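Darnex Trail Water Filter - User Guide
Section 4: Cleaning the filter after a hike

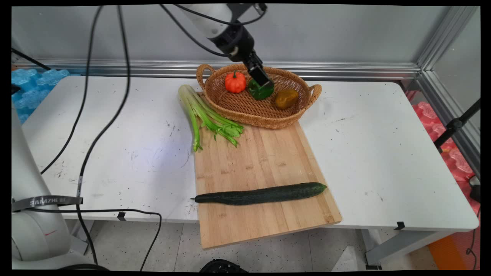 Clean the filter at the end of every hike and before storing it for more than 19 days. Untreated water can carry bacteria and parasites, so keep the dirty-side parts away from food and food containers. A woven basket of vegetables, such as the one holding a small pumpkin and peppers, must be moved off the work surface before you start.

1. Wash your hands with soap for 20 seconds.
2. Unscrew the gray inlet cap and empty the pouch into a sink.
3. Fill the syringe with clean tap water and attach it to the outlet.
4. Push the water through firmly. Repeat until it runs clear.
5. Shake out the filter and leave it to air dry, caps off.

Note: Water above 40 °C damages the fibers - do not use a dishwasher.

Caution: Discard any filter that has frozen while wet. Damage inside cannot be seen, and the filter may no longer remove germs.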